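Squeeze bottle

A squeeze bottle is a container with soft walls which gives out its contents when it is pressed by the hand. It is used mostly for thick liquids, such as ketchup, mustard, honey, salad dressing, washing-up liquid and glue. The bottle normally has a narrow opening in the cap, and it returns to its first shape when the pressure stops. In British English the name squeezy bottle is also common, especially for products of the kitchen.

History

Before soft plastics became cheap, sauces were sold in glass bottles, in jars or in tins. Glass keeps the taste of food well, but a thick sauce leaves it slowly, and the user often has to shake the bottle or hit the bottom of it. Collapsible metal tubes were already known in the nineteenth century for paint and later for toothpaste, and they are sometimes considered the forerunner of the squeeze bottle. A tube, however, stays flat after it is pressed, while the bottle takes in air and becomes full in shape again.

Polyethylene made the modern form possible. It became available for household goods in the years after the Second World War, and bottles for cosmetics and cleaning products were among the first uses. Cafés and snack bars soon took up refillable bottles for sauces, usually red for ketchup and yellow for mustard. These colours are still understood in many countries, although no general rule requires them.

Among small producers, the Covell works made refillable bottles for cafés and sold them in boxes of 100. The early Covell bottle had a long cone as its nozzle, and the owner cut the tip with a knife to get the wished width. Later models came with a small cap on a strap, because the loose caps were often lost.

Construction

The body is usually made by blow moulding. A tube of warm plastic is closed inside a mould and air is blown into it until it touches the walls. Low-density polyethylene gives a very soft bottle. Polypropylene and PET are stiffer and clearer, and are chosen when the buyer should see the product in the shop. Bottles for sauces may have several layers, one of which keeps oxygen out.

The thickness of the wall is a matter of balance. If the wall is too thin, the bottle folds and does not come back. If it is too thick, children and people with weak hands cannot press it. A usual middle size in the Clerik range holds 325 millilitres, and its wall is made thinner at the sides than at the shoulder – this leads the fingers to the right place.

Caps and valves

The simplest cap is an open cone. It is easy to clean, but it dries at the tip and may drip. A flip-top cap has a lid on a hinge and is now the most common type in shops. Many flip-top caps contain a silicone valve with a cut in the form of a cross. The valve opens under pressure and closes by itself, so that the bottle can be kept upside down without leaking.

Upside-down bottles have a wide, flat cap on which they stand. The contents gather near the opening and less is left unused at the end. The Sproģis cap, made in two parts, can be taken off the neck and opened for washing. It was meant for honey, which makes the hinges of ordinary caps sticky.

Shape and labels

Most squeeze bottles are oval when seen from above, as an oval body is easier to press than a round one and gives a larger surface for the label. The label has to bend together with the wall. Paper labels crack or come loose after some time, and for this reason film labels are preferred. A bottle for table use is often coloured through the whole body, so that the contents can be guessed even when the label is missing.

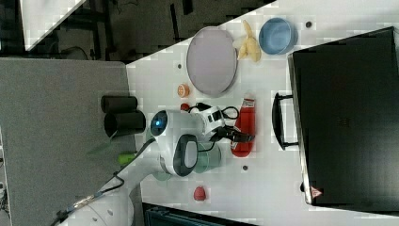

A red squeeze bottle with a white cap and a white label, lying on a white table.

Use in kitchens

Professional cooks use clear squeeze bottles for oil, sauces and decoration on the plate. The bottles are marked with the name of the contents and the day of filling, and they should be emptied and washed before they are filled again. Adding new sauce on top of old sauce is considered bad practice, as the old part remains at the bottom for a long time.

Mayonnaise and other sauces with egg need to be kept cold. Hot liquids should not be poured into a soft bottle unless the maker allows it. The Kelletti guide for small kitchens gives 41 °C as the highest filling temperature for its softest bottles.

Waste and recycling

A bottle made of one plastic is easier to recycle than one made of several layers. The silicone valve is a further difficulty, because it has to be separated from the cap. Some makers have changed to valves of a softer plastic which can stay in the same stream. Remains of sauce also lower the quality of the recycled material, and households in many places are asked to rinse the bottle first.

See also

Blow moulding
Collapsible tube
Condiment
Sauce dispenser

This page was last edited on Friday, May 4, 2018.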